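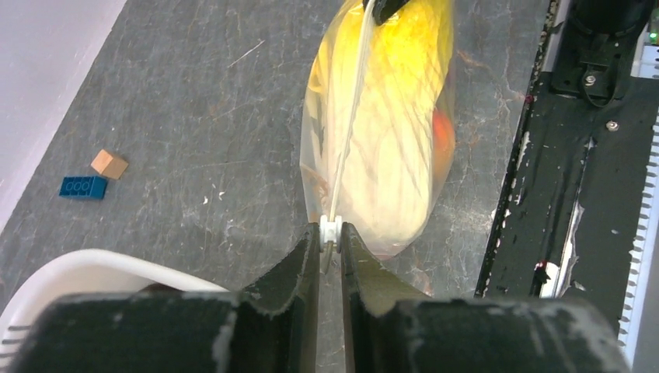
About Us

Hi, and welcome to Zarnent! I'm the one who answers the phone, packs most of the boxes and writes this page, so if there's a typo you know who to blame.

We're a small tea shop in Geltalberg. I started blending in my kitchen after my office job ended, mostly for neighbors, and then the neighbors started sending their cousins. By that November I'd run out of shelf space (and clean jars), so I rented the old shoe repair place on Hsiao Street. It still smells a tiny bit of polish when it rains.

There are 4 of us now. We keep 2 house blends going all year, a smoky black one called Kukex and a mint one that still hasn't got a proper name – we've been calling it "the mint one" for so long that customers ask for it that way. Everything else changes with what our growers send us.

Last year we packed 2735 orders, all by hand at the long table in back. We also run tasting evenings, usually starting at 7, and they tend to go late because people get talking. Bring a friend, bring your own mug if you like a big one. Cookies are on us!

If you run a café and want tea in bulk, we can do that too. The smallest order is 300 bags, and I'm happy to mail samples first. Just write or stop by. The bell on the door is broken, so give us a shout when you come in.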